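Shop > Drinks at home > Syrups > Gasto Sour Cherry Syrup

Gasto Sour Cherry Syrup, glass bottle

Gasto is a syrup for cold drinks, made from sour cherries, sugar and a little lemon juice. The taste is more tart than sweet, so it works well in drinks where a normal cherry syrup becomes too heavy. We make it in Stembridge in small batches, and the cherries are pressed with their stones removed.
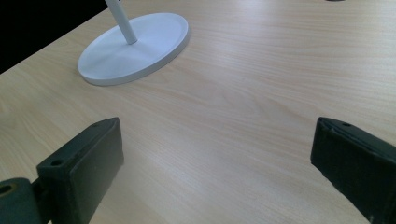
The easiest drink to start with is the long one. Fill a tall glass with ice, pour in 40 ml of syrup and add cold sparkling water until the glass is full. Stir only once, from the bottom, or you will lose the bubbles. If you mix at a pale wooden table with a light grain like this one, put a tray under the glass first – cherry juice is a strong color and it goes into wood very quickly. For guests who drink alcohol, add a measure of gin or white rum before the water. A slice of lime is good with gin. With rum we prefer a few leaves of mint, pressed lightly between the fingers.

For a warm drink in October and later, use the same amount of syrup in a mug of hot black tea. It is also good with hot apple juice and one clove. Do not boil the syrup itself, as the fresh cherry taste disappears and only the sugar stays.

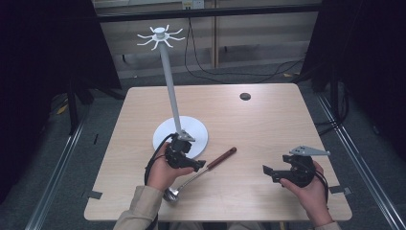

Makowska wrote to us that she finds the syrup too sharp with lemonade, and that she now mixes it half and half with our Talta before adding it. We tried this and we agree with her. Talta is our plain vanilla syrup, and it makes the cherry rounder without hiding it. If your lemonade is homemade and not very sweet, begin with this mix and taste before you add more.

Details
Bottle: 500 ml, glass, screw cap
Ingredients: sour cherry juice, sugar, lemon juice
Energy: 205 kcal per 100 ml
Alcohol: none
Item number: 122

Storage
Keep the closed bottle in a dark cupboard. After opening, keep it in the refrigerator and use it within 2 months. A thin dark layer at the bottom is fruit and not a fault. Turn the bottle slowly a few times before pouring, and wipe the neck afterwards so the cap does not stick.

Delivery
Bottles are sent in a cardboard box with paper filling. If one arrives broken, please send us a photo of the box and we will send a new bottle – you do not have to return the old one.

Related items
Talta Vanilla Syrup
Gasto Blackcurrant Syrup
Stembridge Ginger Cordial
Long spoon for tall glasses

Contact | Delivery and returns | © Stembridge Syrups | Back to top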